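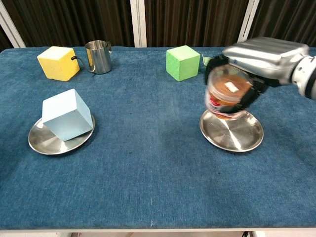
How much should we set aside for a first tabletop arm?

Plan for the arm, the gripper, the table and the first year of small parts as four separate lines in your budget, and add a fifth line for the time of whoever will look after it. The arm is the largest of them, but it is seldom the one that causes trouble at the end of the year.

Elville Bench Package
Supplied and supported by Rudd, Itham

The Elville is our package for people who want an arm to pick things up off a table and put them down somewhere else on the same table, and who would like to buy it as one order from one supplier. We sell it to college labs, small research groups, packing rooms and a fair few product development teams who handle jars, tubs, cups and small household goods. If you're moving sacks or pallets it's the wrong machine, and we'd be happy to point you to somebody who does that sort of thing well.

We've written this page for the person who has to fill in the purchase request, which we know from long experience is often a different person from the one who wants the arm. It goes on a bit. Put the kettle on, or skip to the section you need.

What comes in the package

The Elville arm, with its base plate and mounting bolts
Clavetti two-finger gripper with one set of fingers fitted
Controller, mains lead and arm cable
Emergency stop on its own lead
Hand-guiding handle
One spare set of finger pads
Printed setup guide and a laminated card for the wall
Setup visit, if you are within our delivery area

What doesn't come in the package

The table, the cloth, the backdrop, the lighting, the computer and the things you want picked up. We used to include a table, and we stopped, as so many customers already had one they preferred. If you'd like us to supply one we can, and it goes on the quote as its own line so that you can strike it out again without asking for a fresh document.

Choosing the gripper

Please spend longer on this than you think you need to. The Clavetti two-finger gripper suits most tabletop jobs, and it's what we fit unless you tell us otherwise. A smooth cylindrical jar, a foam cube and a little metal pitcher with a handle are very different things to take hold of, though, and we'd like to hear what yours are before we send anything out. Foam gives when you squeeze it. A jar doesn't, and if there's something in it the weight may sit lower or higher than you expect. A pitcher can be taken by the body or by the handle, and you'll want to settle which before you buy fingers for it.

The simplest thing is to post us a box of what you handle. We'll try the pieces on our own bench in Itham, tell you which fingers we would use, and send the box back. There is no charge for this and you needn't have decided to buy. Do wash anything that has held food.

Payload is 5 kg at the wrist, and please remember that the gripper itself comes out of that figure. The exact allowance for your gripper and fingers will be printed on your quote. If you are working near the top of it, say so early and we'll talk about speed.

The table and what goes on it

The commonest question after price is what sort of table to buy. We ask for a rigid top, 1000 mm deep at least, with the arm fixed either to the table or to a stand of its own beside it. A stand costs more but it keeps your table free of bolt holes, and if you share the room with other people you may well be glad of that. Folding tables are no good at all, I'm afraid.

A cloth over the top is well worth the small sum it costs. Ours at the showroom is a heavy blue one, and plenty of customers do much the same: a mottled, denim-like blue with a couple of round steel plates on it, foam cubes in yellow and green and pale blue, and a jar on its way down to a plate in the gripper. Steel plates do catch the light and throw back whatever is over them, so if you are going to use a vision system, budget for one plain set of dishes as well and compare the two in your own room before you settle on either. A pleated curtain at the back, like the brown one in that setup, is a perfectly respectable backdrop and you can have it made up locally.

Please fix the cloth down. Clips under the edge will do it, or a strip of hook tape along the back. It's a small item and people forget it, then they send somebody out to the shops on the morning of the setup visit — we have driven people there ourselves.

Prices and how to lay them out

We quote in writing, and each quote is good until the end of the following month. You'll see these lines:

Arm and controller
Gripper and fingers
Mounting, either to your table or on our stand
Setup visit and half a day of training
Starter accessories, £237

The starter accessories are the one fixed price on the page, so you can put that into your request today. It buys a set of foam cubes, two round steel plates, a lidded clear jar, a spare cloth, clips and a second set of finger pads. You can certainly gather all that yourself for less if you have the time, and we won't be the least bit offended. Some departments find it easier to have it on the same order number.

If your money has to be spent across two financial years, tell us at the start. We can split the order so that the arm and gripper fall in the first and the stand and training in the second, or the other way about if your building isn't ready. What we can't do is change the dates on an invoice once it has gone out, and we do get asked.

Running costs worth putting in your plan

Finger pads are the part you'll buy most. How quickly they wear depends on what you're gripping and how hard, and a room that works with glass and metal all day will get through them faster than one that works with foam. We suggest ordering a spare pair each time you open one, so there's always a set in the drawer.

Cables come next. The arm cable is a standard part and we keep it in stock. If yours will be led across a walkway, please allow for a proper floor cover.

After that it's mostly the things on the table. Jars get dropped while you are learning, and cubes get picked at by passing visitors. Put down a modest sum for replacements and buy your everyday items in more than one copy, particularly if they are supermarket goods with printed labels. Packaging gets redesigned, and a jar you were very attached to can vanish from the shelves without warning. We'd buy a small stock of anything like that at the outset, and keep a note of where it came from.

Electricity has never been a line anyone has come back to us about, but the controller's rating is on the data sheet for those who need to enter it.

Warranty and servicing

The arm and controller are covered for 2 years from delivery, parts and labour. The gripper is covered for the same term, apart from pads and anything that has been filed, drilled or glued. We don't mind you making your own fingers, and a good many customers do it very nicely. Just keep the originals so that we can test with them if the gripper needs to come in.

Servicing is done at Itham. You can hire a loan arm while yours is away, and we'd suggest asking for the loan price along with your quote so that it's in the plan from the beginning. Please keep the carton and the foam inserts. Replacements are dear and, frankly, a nuisance to post.

Delivery and the room

The arm arrives in one carton and the controller in another. Two people should lift the arm. Before we come, please check:

The route from the door to the room, including any lift
A mains socket within reach of the controller without an extension lead
A clear space all round the table, so that a person can stand back from the arm while it moves
Who will be signing your risk assessment, and whether they would like to be there

On that last point, we send our own safety notes with the quote, and you are welcome to copy from them. They don't replace an assessment of your own room and your own task. If children or members of the public will be nearby, ring us before you order, as you may need a guard and it should go in the budget with everything else.

Lead times

Arms are held in stock for most of the year. October is our busy month, when the colleges have their budgets confirmed and all order at once, so if you're planning an autumn start it would be a kindness to yourselves to get the request in over the summer. Special fingers take longer than the arm does, and we don't like to send an arm out without the right fingers on it.

Second-hand and ex-showroom

Now and then we sell an arm from the showroom or one that has come back from hire. They are cleaned, checked and fitted with new pads, and they carry a shorter warranty that's written on the ticket. We don't list them on the site, as they tend to be spoken for before we've got round to it. Ask when you ring.

Asking for a quote

Send us a note with the things you want to pick up, where they start and where they should finish, the size of your table if you have one, and the date by which the money must be committed. A rough sketch is very welcome, and so is a snapshot of the room. If you'd prefer to talk it through, the showroom at Itham is open from 9 in the morning, and there's an Elville set up on the bench that you can try with your own jars and boxes. Parking is behind the building, through the green gate.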